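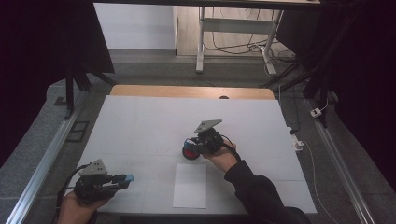

Page last changed: 27 February 2018

Print this page | E-mail this page

Sorting small bits on a desk or hobby table

A desk fills up with small things faster than any other surface in the house. The tips below are for a table that has to serve for paperwork one day and making things the next.

Start with the surface

Put a white board over the table top before you tip anything out. Small parts show up well against white, and you won't scratch the wood. Panels that fit edge to edge are easier to store than one big sheet, but run a finger along the seams when you finish, as pins and beads settle there. If the table has a cable hole at the back, cover it or keep the parts well forward.

Lay one plain sheet of paper in the middle, upright, and work over that. Anything very small can be funnelled off the sheet into a box at the end. Bright round things roll, so pick those up first and put them away.

Keep power strips on the floor to one side, with the lead running away from your chair.

Choosing boxes

Small see-through boxes beat tins. A tinted one, such as clear blue plastic, still lets you find what you want without lifting it down. Open tops are fine for things you use every week. For the rest, buy lids. Our own shelf of Matberg boxes holds 114 in all, and more than 21 of those have never needed a label.

Look inside before you refill a box. Streaks and specks of colour are easy to miss until the light comes through the side.

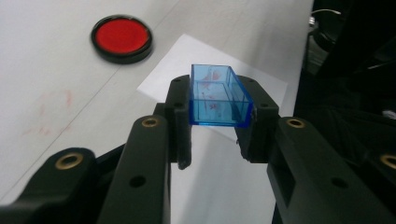 Washing plastic boxes

Use warm water and a drop of washing-up liquid, then a soft cloth. Scouring pads leave the plastic cloudy. For marks in the corners, try a cotton bud. Leave the boxes upside down on a rack for 3 hours before anything made of paper or metal goes back in.

E-mailed 235 times | 3 comments

Contact | Copyright Kavum Home Pages | Back to top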